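Sikano "wipe-clean" tablecloths, worth it?
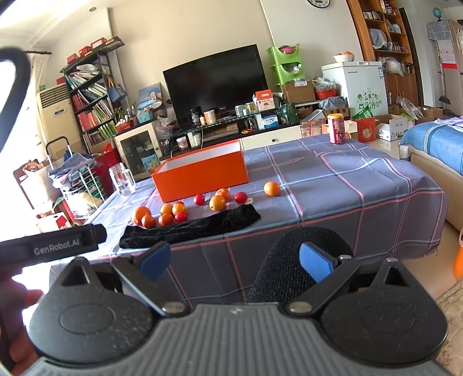
drywall_dot
Posted 10 February 2021
Sikano wants $16 more for their coated cloth than for the plain cotton one, and I don't buy the claim that it lasts years longer. I've had two coated cloths and both cracked along the fold by May. My table has a blue-gray plaid on it now, pink and light-blue grid lines, long enough to hang over the front, and I like a cloth that drapes like that. Has anyone had a coated one past a year?

kettle1478
Mine's on year three. You're folding it, that's the problem. Roll it on a tube.

drywall_dot
Where am I supposed to keep a five-foot tube? And the listing says "fold and store."

Marlpit
The listing also has 1,535 reviews and the ones I read sound like the same person. I'd go with Kirkness, plain cotton, hot wash.

kettle1478
Kirkness shrinks. Lost around 2 inches on the first wash.

Marlpit
Did you dry it on high?

kettle1478
Medium, like the tag says.

drywall_dot
So one cracks and one shrinks. I'll stick with the plaid for now.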